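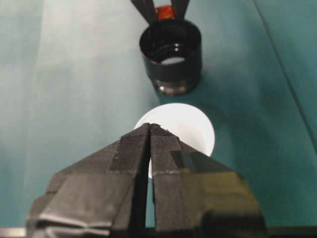

Kasen Books > For authors > File inspection

Inspection of the ebook file before release
Title: Brito, book two of the Utbridge series
Checked by: Jae-hoon Jeon
Date: 28 January 2022

1. File opens on phone, tablet and the Jostier reader
OK. On the phone the first opening is slow, around eight seconds. The second time it is normal.

2. Cover
OK. The title can be read also in the small size. The author name is thin but I could read it.

3. Table of contents
NOT OK. There are 40 chapters and all of them are in the list, but the link of chapter 20 goes to chapter 21. Please correct it and send me the file again.

4. Chapter headings
OK. Chapter 8 had a different font in the last file. It is now the same as the others.

5. Page count against the print proof
OK, 477 in both. I did not compare the line breaks.

6. Scene breaks
Partly. In the long fight on the bridge, two breaks have disappeared, so the reader goes from the roof to the hospital without any pause. I marked both places in yellow.

7. Names of heroes and villains
OK with one question. The sister is called "the Lantern" in book one and only "Lantern" here. If this is your wish, I leave it.

8. Italics for thoughts
OK.

9. Copyright page
NOT OK. It still shows the year of book one.

10. Sample chapter of book three at the end
Not checked. I have not received the text yet.

Result: do not upload for the moment. After points 3, 6 and 9 are repaired I will look only at these points, and I need one evening for it.

J. Jeon

Contact | © 2022 Kasen Books | Back to top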